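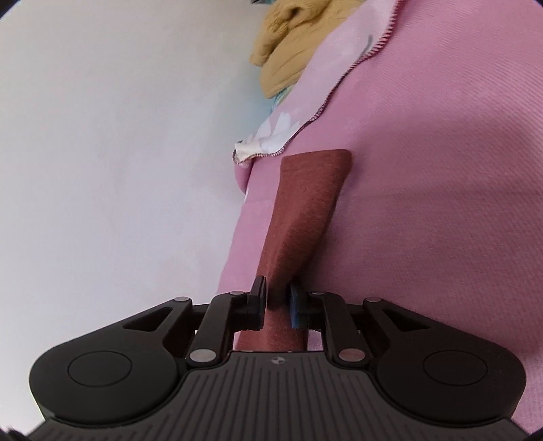
Felt Parts and Soft Goods: Progress Report, Second Period

Submitted to: Illedbridge Small Works Fund
Submitted by: Alness Soft Goods Workshop
Date: 2026-10-18

1. Scope of this report

This report covers work on the felt-covered wedge and the related fabric items since the August statement. It follows the headings in the grant agreement. Spending is reported only where it differs from the approved plan.

The wedge is the main part of the Brillumley set. The set is a group of felt and fabric pieces for sorting, stacking and putting away on a table or shelf. The wedge was chosen as the first part to finish because its shape sets the seam allowance and cutting layout for the others.

2. Work completed

2.1 Wedge, brown

The current version is brown with a reddish cast. The sides taper toward the narrow end and the opposite end is flat and slightly flared. The earlier version had a rounded broad end, which did not stand square against a wall or a fabric backing. The flat end replaced it in August and no further change to the outline is planned.

The covering has a matte surface. A smoother felt was tried and dropped. It showed glue marks along the edges and was harder to pull tight over the corners of the broad end.

The color is not even over the whole part. The felt reads lighter toward the narrow end and darker and rougher toward the broad end. This has been entered as an open item under section 4.

2.2 Fabric backing, pink

Pink was kept as the background fabric for checking the brown parts. The outline of the wedge is easy to judge against it, and loose fibers show up well. The gray backing listed in the original plan was not ordered. The money for it was moved to thread and needles with the consent of the fund.

2.3 Cutting patterns

The card patterns were redrawn and marked with the grain direction. The 2 patterns for the side panels are now mirror copies. Before this change they had drifted apart through repeated tracing, and finished wedges leaned to one side when stood on the broad end.

3. Materials

Felt is bought from Nieto in rolls. The last order was received in full. Of the grant, 800 dollars was set aside for covering materials and the full amount is now committed. No request for more is made in this report.

Offcuts are being kept by color in flat trays. Pieces too small for a side panel are used for end caps. Pieces too small for end caps are used as stuffing in the pincushions sold at the workshop table, and income from those is reported separately.

4. Open items

Shade difference along the part. Two causes are being looked at: the direction of the nap when the panel is laid out, and pressure from the iron at the broad end. Panels will be cut in both directions from one roll and compared side by side in daylight.

Fiber shedding. The fuzzy surface is wanted, but some parts leave fiber on fabric after storage. Brushing before packing has been added to the work sheet. Results will be given in the next report.

Edge finish at the narrow end. The fold is thick and takes longer to sew than planned. A trimmed fold is being tested on offcuts before it is used on full parts.

5. Changes to the plan

The order of work has changed. The original plan called for all shapes to be developed together. The shapes are now being finished one at a time, starting with the wedge. The remaining 3 shapes will use the wedge pattern notes as their starting point. The end date of the project is unchanged.

The printed care card has been put off until the shedding question is settled. Washing advice written now would probably have to be replaced.

6. Work for the next period

Complete the nap and pressing comparison.
Fix the narrow-end fold and update the work sheet.
Cut and cover the first trial of the next shape.
Check storage of finished parts in paper wrap against storage in cloth bags.
Send the fund a revised cutting layout with the next report.

Receipts and the updated parts list are attached as separate files.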